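Demonstration gathering (robot learning)

Demonstration gathering is the job of making examples for a robot to learn from. A person steers the arms through a chore, the machine stores what its joints and cameras were up to, and a learning system later tries to copy it. I've written most of this entry from my own time at the Koltell workshop, so other groups may well do things differently!

One recorded go at a chore is called an episode. Ours were mostly table jobs – stacking plates and bowls, moving cups, putting things in a tray – and an episode was kept only if the person steering was happy with it. Our first set, which we named Miditz, ended up with 2773 episodes, of which 487 were later thrown out (mine, quite a few of them).

Layout

People new to this always ask me about the arms, but I'd much sooner talk about the table. If the cup starts in the same spot every time, the system learns the spot and never really learns the cup. So you shuffle things between episodes, swap a bowl for a plate, or crumple up a napkin. Plain dark cloth behind the table helps too, as it keeps some of the room out of the pictures. 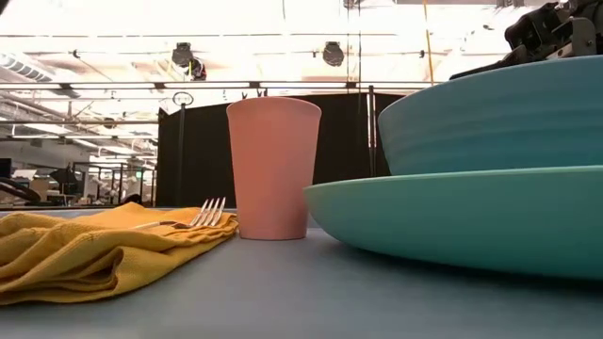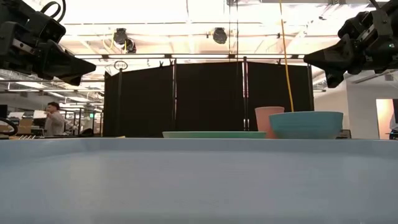
Plate, bowl and pink cup, with black cloth behind the table.

Olaia Escobar, who taught me to steer, had a rule that you never record more than 28 episodes without a break. I thought this was fussy until I watched my own from late one afternoon. My movements had gone jerky and I kept stopping halfway, and a system will happily copy all of that.

How many are needed?

It depends on the chore, and people argue about it endlessly. We got a fairly decent bowl stacker out of 400 episodes, while folding cloth was still hopeless with over twice that. Demetrio Cabello reckons variety matters more than the total, and I've come round to his view – though I'd still take more episodes if somebody offered them.

See also: teleoperation, imitation learning, episode labelling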